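Home | Repairs | Neighbors | Events | Contact

"I have opinions about screws": an hour with the owner of Zosico

The shop sits between a dry cleaner and a place that used to sell blinds, on the quiet end of Dunmore. The sign says Zosico. The door says Pull, and you push it.

The owner has agreed to talk on two conditions: no name in the article, and no asking whether the phone screen can be fixed while I'm here. "Every reporter has a cracked phone," the owner says. I put mine back in my pocket.

Old office computers are the main business. They come out of storerooms and spare bedrooms, get cleaned up and sold on, mostly to students and to people who want to do their taxes and be left alone. In the past year 951 of them came through. The biggest single load was 52 towers from Brititz, an insurance office that was moving upstairs and didn't care to carry them.

"They were very proud of how clean they'd kept them," the owner says. "On the outside."

I ask what makes a good case. The answer takes a while. Blue plastic comes up more than I expected.

"Somebody sat down and decided that the parts you're supposed to touch would be blue," the owner says. "The drive sits in a blue carrier, and there's a blue tab on it. I'd like to shake that person's hand. Then there's whoever put a handle inside - a handle! - and I'd like to shake that hand too."

Not every maker is so thoughtful. Under the counter is a coffee can with over 500 screws in it, none of which, I'm told, match.

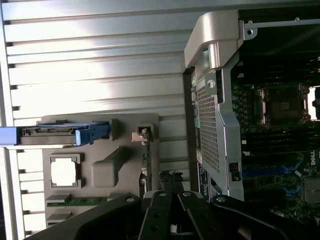
What people leave behind

Drives get wiped before anything else happens. The owner won't look at what's on them and would prefer that customers stop offering to describe it.

"I had one man tell me there was a novel on his. I said take it home and copy it. He came back in October and said no, go ahead, wipe it." A pause. "I didn't ask."

Dust is another matter. Cat hair is common, and parakeet seed less so. A restaurant's computer is the worst of all, and the smell of one fryer-side machine lasted 5 days with the door open.

For anyone tempted to try this at home, the advice is short. Unplug it. Lay the tower on its side on a table you don't love. Take a picture before you pull a cable, then take another one. "And if a thing won't come out, stop pulling. There's a latch. You haven't found it yet."

Zosico shares its back wall with Ilerora, a dance studio, and at four o'clock the shelves begin to hum. The owner moves a mug away from the edge of the bench without looking at it and goes back to the coffee can, hunting for one particular short screw.

We use cookies to remember your settings. Accept | Manage choices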